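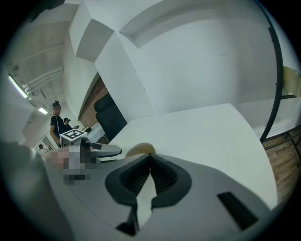
Planning and Buying Equipment for a Small Robotics Project
Handout 4: Budgets, quotes and the things people forget
Revised 2/3/19

Welcome back. Last time we talked about what a robot is going to be asked to do, and this time we come to the part that most of you have been putting off, which is paying for it. I have a soft spot for this topic. I have sat through a good many budget meetings over the years, and the ones that went well were nearly always the ones where somebody had written down the dull items first.

Please read sections 1 to 4 before the session. Section 5 is for the coursework and can wait until you have chosen your project.

1. Start with the job

Before you open a catalogue, write one paragraph in plain words describing what will be done, how often, and by whom. "We want to record people picking up small objects by hand, two people at a time, for six weeks" is a very good paragraph. "We want a gripper" is a poor one, and I say that kindly, having written it myself on more than one form.

The paragraph settles a surprising number of questions. Two people at a time means two sets of tools, plus a spare, plus enough table for both of them to move their elbows. Six weeks means that finger pads will need replacing. Small objects means you should look hard at the shape of the fingertips, and try them on the real objects if the seller will lend you a set for an afternoon. Most will, if you ask nicely and early.

2. Hand-held tools or a full arm?

Many projects that end with a robot arm don't need one on the first day. If the early work is gathering demonstrations, a person holding a gripper can do a great deal of it, and the money saved can go on more hours and better objects. The arm can then be bought in the second round, when you know what reach and payload you want.

There is a catch, and I would like you to think about it before the session. The fingers on the hand-held tool and the fingers on the arm you buy later ought to match, or come close. If you choose the tool without thinking about the arm, you may find yourself paying for adapters, or gathering everything a second time. Ask both sellers for drawings of the mounting plate. It costs nothing to ask.

We shall use a worked case throughout this handout. The Planden project wants three hand-held grippers (two in use, one spare) and has quotes from two firms, Zurel and Tivel. A third firm, Aliyu, supplies only the consumables.

3. Reading the two quotes

Zurel: 1,399 pounds per gripper. Finger pads, printed markers and carrying case are extra. A starter pack covering all three comes to 193 pounds per gripper.

Tivel: 1,693 pounds per gripper, with pads, markers and case included.

At first glance Zurel looks far cheaper, and a busy reader will stop there. Add the starter pack, though, and each Zurel gripper comes to 1,592 pounds. For three grippers that makes 4,776 pounds against Tivel's 5,079, a difference of 303 pounds across the whole order. Zurel is still the lower figure, but the gap is now small enough that other things may decide the matter: delivery time, the length of the warranty, how quickly they answer the telephone.

Do ask about delivery in writing. In our case Tivel could ship from stock and Zurel could not promise anything before June. If you have people booked to start work in the spring, a cheaper tool that arrives in June is a very expensive tool indeed.

Two small points on reading quotes in general. Check whether tax is included, and write "inc" or "ex" next to every figure you copy into your own sheet, in ink if you must. And check how long the quote is good for — thirty days is common, and approval in a large organisation can easily take longer than that.

4. The dull items

I promised you the dull items, and I hope you will forgive me for spending a whole section on them. They are the lines that go missing from student budgets year after year.

Furniture. Work surfaces need to be at a comfortable height for whoever is using them, and plain tops are kinder to cameras than glossy ones. Budget for chairs as well. Holding up a tool for an hour is tiring, and people will want to sit down between turns.

Lighting. Walk into the room at different times of day before you spend anything. Fluorescent fittings are perfectly usable, but some flicker on camera, and it is much better to find that out with a borrowed camera than with a finished batch of recordings.

Markers. If your method tracks the position of each tool with printed square patterns, put down money for printing and mounting them flat, and for doing it again when the corners start to curl. A marker that has lifted at one edge gives you bad positions and no warning.

Cables and storage. Cables get trodden on. Recordings fill disks faster than anyone expects, so ask for the size of one hour of data, multiply it by your planned hours, and then double the result to allow for a backup copy.

Wear parts. Finger pads, screws, straps, batteries. For the Planden budget we set aside 200 pounds with Aliyu for these. You can quarrel with that figure in your coursework, and I rather hope you do, but it must not be nought.

People's time. This is nearly always the largest line and nearly always the one left blank. Setting up, briefing, breaks, checking the recordings, putting everything away. If a session is two hours on paper, pay for three.

The room. Even if it is lent to you free of charge, write it in with a zero beside it. Rooms that are lent can be taken back, and the zero reminds whoever reads the plan that there is something there to lose.

5. Coursework

Choose a project of your own, or take the Planden case further. Hand in the following, on no more than four sides:

One paragraph describing the job, as in section 1.

A table of costs, with the source of each figure and "inc" or "ex" beside it.

A short timetable showing when each order must be placed. Work backwards from the first day of use, and leave room for approval, delivery and a week of unpacking and fiddling.

A half-page note on what you would cut if the budget were reduced by a fifth. Please be specific. "Reduce costs generally" will get a sad little mark from me in the margin.

If you use the Planden case, assume both quotes are still valid and that the prices include tax. You may recommend either firm, and I have given full marks for each in the past. What I am looking for is a clear line from the job to the order.

Bring a rough draft of your cost table to the next session, even if half the boxes are empty. We will swap them round and fill in what we can together.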